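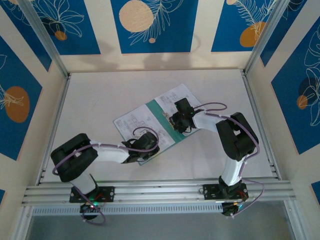 Kaan Dönmez wrote back that the arms are the cheap part and everything under them is where a first budget goes wrong, and I've been chewing on that ever since, so I'm hoping you lovely people can help. We're a small document-handling shop and we'd like a two-arm bench of our own for opening and turning bound folders. I have 59 folders to start with and money to spend before July. Do I get both arms now, or one now and one next year? And how much should I keep aside for the enclosure, the rail and spares?

Posted Friday, May 23, 2025

Brekholm
Welcome! I'd buy the pair together if you possibly can. With a folder you nearly always want one gripper holding while the other does the fiddly bit, and one arm by itself will just push the thing across the floor (ask me how I know). Put both on one length of extruded rail and get it longer than you think you need, because moving a base plate over is a ten minute job and replacing a rail is a lost weekend. For spares I'd keep 10 per cent aside, mostly for cables and gripper pads. Oh, and price the walls too! Panels and corner posts add up faster than you'd expect, and so does the freight on anything long.

Hillow
get two. one is a waste of money

Kinnunen
Agree with Brekholm on the rail, though I'd put more away for spares myself, as our cables wore at the elbow well before anything else did. Do ask the seller for lead times in writing. Ours said 7 weeks and I was very glad to have the email when I had to ring them up about it.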